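3.2 Steckdosenleisten als unbeachtete Verbraucher im Haushalt

Wer sich mit dem Stromverbrauch privater Haushalte beschäftigt, landet schnell bei Kühlgeräten, Waschmaschinen und Warmwasser. Uns hat von Beginn an etwas viel Kleineres gereizt: das Geschehen zwischen Wand und Gerät, also der Umgang mit der Mehrfachsteckdose. In den Gesprächen, die Razia Talpur in der Wohnsiedlung Vukismont geführt hat, kam dieses Thema fast immer von selbst auf, meist ganz nebenbei, und es erwies sich als erstaunlich ergiebig! Die Bewohnerinnen und Bewohner konnten oft nicht sagen, wie viel Strom sie im Jahr beziehen, aber sie wussten sehr genau, welche Leiste hinter welchem Möbel liegt und wer in der Familie sie ausschaltet (oder eben nicht).

Für die Auswertung unterscheiden wir zwischen geschalteten und ungeschalteten Leisten. Geschaltete Leisten besitzen einen eigenen Taster oder Wippschalter, häufig ergänzt durch eine Anzeige (vgl. Abb. 2). Gerade diese Anzeige spielt in den Interviews eine größere Rolle, als wir nach der Lektüre der älteren Arbeiten erwartet hatten. 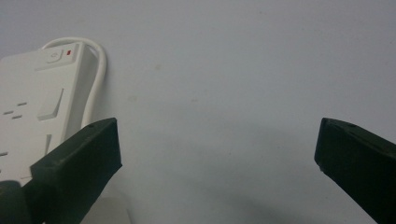 Abb. 2: Weiße Mehrfachsteckdose mit rundem Ein-/Aus-Taster und kleiner roter Anzeige.

Mehrere Befragte beschrieben das Lämpchen als eine Art Mahnung. Eine Mieterin erzählte, sie gehe abends »den roten Punkten nach« und schalte aus, was sie noch leuchten sehe. Andere empfanden das Licht als beruhigend und ließen die Leiste genau deshalb in Betrieb: Solange es leuchte, sei alles in Ordnung. Dass dasselbe Signal zwei so gegensätzliche Lesarten zulässt, gehört für uns zu den schönsten Befunden der gesamten Erhebung. Es lohnt sich, hier genauer hinzusehen, denn in der bisherigen Literatur wird die Anzeige, wenn überhaupt, nur als technisches Merkmal geführt.

Ebenso aufschlussreich ist die Frage der Erreichbarkeit. Liegt die Leiste auf oder neben einer Arbeitsfläche, wird sie nach Auskunft der Befragten regelmäßig bedient; liegt sie hinter dem Schrank, gerät sie in Vergessenheit. Aqeel Bajwa hat dafür den Begriff der Schaltnähe vorgeschlagen, den wir im Folgenden übernehmen. Gemeint ist keine in Zentimetern messbare Größe. Schaltnähe bezeichnet die empfundene Mühe, die eine Person mit dem Griff zum Schalter verbindet, und diese Mühe kann sich im Lauf eines einzigen Tages verändern. Morgens, wenn alle gleichzeitig aus dem Haus wollen, ist sie hoch. Am Abend sinkt sie merklich, besonders in Haushalten mit einem festen Rundgang vor dem Schlafengehen.

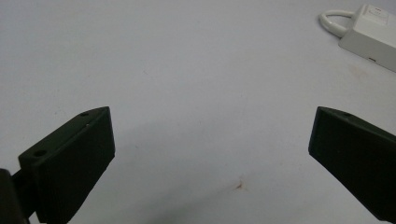 Spannend wird der Begriff dort, wo sich die Einrichtung ändert. Im Gebäudeteil Oder, der 1987 bezogen wurde, sind die Wandsteckdosen knapp bemessen, und viele Familien haben sich über die Jahre mit Leisten beholfen. Ein neuer Schreibtisch, ein verschobenes Sofa, und schon sitzt der Schalter an einer anderen Stelle. Manche Gewohnheit übersteht einen solchen Umbau mühelos, manche verschwindet von einem Tag auf den anderen. Ein Rentner hatte nach dem Umstellen des Fernsehers noch wochenlang an die alte Stelle gegriffen, wie er lachend berichtete, und es dann aufgegeben.

Für die Tagebuchphase baten wir die Haushalte, über 90 Tage hinweg jede Änderung an ihren Leisten zu notieren, also Umstecken, Verlegen oder Austauschen. Die Einträge fallen sehr verschieden aus, von einem knappen Wort bis zu halben Seiten mit Skizze. Wir haben sie unverändert übernommen und erst in der Kodierung vereinheitlicht. Wo zwei Personen desselben Haushalts getrennt Buch führten, blieben beide Fassungen nebeneinander stehen, auch bei Widersprüchen. Die Kodierregeln, einschließlich der Zuordnung zur Schaltnähe, sind im folgenden Abschnitt aufgeführt.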